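切洋葱这件事,八月的一点记录

上个月写过一篇讲我们怎么采集示教数据的,后来有几个人来问最后效果怎么样。结果刚整理出来,趁还记得清楚,先写在这里。

任务很简单:机械臂夹着一把菜刀,把砧板上的红洋葱切开。刀是事先放进夹爪里的,不考虑抓刀。洋葱由人摆好,切完由人收走。策略只负责看图像和力的读数,输出末端的位姿增量。

我们比较的是两种做法。第一种是纯视觉的行为克隆,输入是相机图像加关节角,一次预测一小段动作。第二种在此基础上加了力的信号,内部代号叫 Raju,名字没有什么含义,是 Ashwin Ramasamy 建仓库的时候随手起的,后来就没改。

数据一共采了100条示教,全部在 Suldale 那边的台子上完成,大部分是 Lakshmi Panicker 操作的。其中80条用来训练,剩下的留着看离线误差。离线误差这个数字后来发现用处不大,两种做法在验证集上几乎一样,上了真机差别却很明显。以后我大概不会再花时间盯着它看了。

真机测试每种做法跑10次。判定标准定得比较死:刀刃要碰到砧板,洋葱要完全分开,中间不能有人按急停。纯视觉的成功了四次,加了力的成功了9次。

纯视觉的失败大多是同一个样子。刀下到一半,洋葱皮还连着,策略就认为切完了,开始往上抬。从图像上看这个阶段确实很难分辨,刀身把切口挡住了,差几毫米在图里就是几个像素。还有一次是反过来的,刀已经到底了还在往下压,控制器报了力超限。

加了力以后,触底这件事就清楚多了。刀碰到砧板的时候,竖直方向的力会有一个很陡的上升,和切洋葱时那种一层一层的起伏不一样。我们没有手工写阈值,只是把最近一段时间的力做了一维卷积,拼到图像特征后面。最开始试过直接把当前时刻的力拼进去,效果很差,曲线抖得厉害,策略也跟着抖。换成一段历史以后就好了。

唯一的一次失败是洋葱滚了。圆的那面朝下,刀尖一碰就往旁边跑,策略没有跟过去,切了个空。训练数据里几乎没有这种情况,因为 Lakshmi 摆的时候习惯把平的一面朝下。这个问题靠力解决不了,要么补数据,要么加一只手去按住。 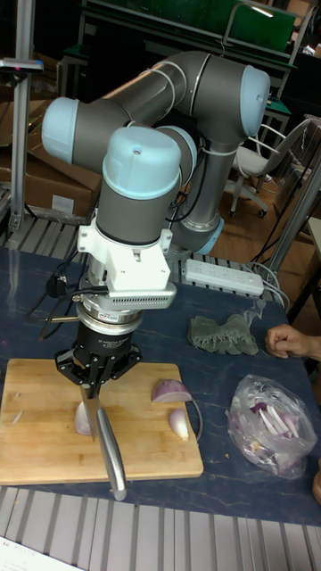
还有一个细节是刀的姿态。夹爪夹的是刀柄,受力以后刀会在夹爪里慢慢转一点,连着切几次,刀刃的角度就和开始时不一样了。示教的时候人会下意识地补偿,策略学到了一部分,但没有学全。现在的做法是每次测试前重新夹一遍,把刀靠在一个固定的挡块上对齐。这个步骤比较土,评测时两种做法都做了,所以对比应该是公平的。

关于泛化,目前没什么可说的。换过一次白洋葱,没单独统计,看上去差不多。土豆试了一下,力的量级完全不同,刀卡在中间不动了,只好手动退出来。要做多种食材的话,力的归一化方式得重新想。

Ashwin 想把同样的结构搬到 Munport 的那台臂上去试,那边的控制频率低一些,不知道力的那一支还能不能用。我个人比较关心的是能不能把示教数量降下来。100条听着不多,实际采的时候很费洋葱,也很费眼睛,Lakshmi 有个星期天采了一下午,后来几天都不想进实验室。

代码还在清理,训练脚本里有不少写死的路径。数据格式沿用的是 Cliltier 项目那一套,用过的人应该可以直接读。力的数据单独存了一份没有滤波的原始版本,时间戳和图像没有严格对齐,读的时候要自己插值。

下一步先补洋葱会滚的那部分数据。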